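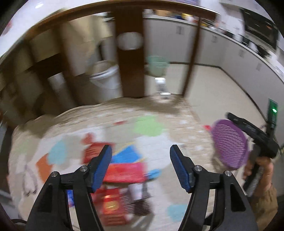 Equipment progress report, Grustville home tidying project
Prepared by Clémence Leclerc for Costel Jurić
2022-10-04

Dear Costel,

Thank you again for your patience over the summer, and for letting us move the second payment forward when the Chauvin order slipped. I know that made extra work on your side!

Since July we have been working with 2 hand-held grippers in ordinary homes, picking up the sort of things families leave on the floor, small boxes and packaging mostly. We have finished 19 home visits of the 34 we promised you, and I feel comfortable about the rest, although the evenings are getting hard to book.

Now to the money. The finger pads are the part we replace most often, and I budgeted too few of them (my mistake, I was going by the old set from Muvel). I would like to order 8 more pairs now and pay for them out of the travel line, where we have been spending less than planned thanks to several families living close to one another.

The bigger question is the arm. Allota has sent a quote and so has Chauvin, and they are hard to compare, with Allota including the mounting table and training and Chauvin charging for each separately. I would still lean toward Allota, but I want to see their service terms in writing before we sign anything. Could you tell me whether a deposit can come out of this year's funds if delivery falls in the next?

I will send the revised budget sheet as soon as I have your answer on that.

With warm thanks,
Clémence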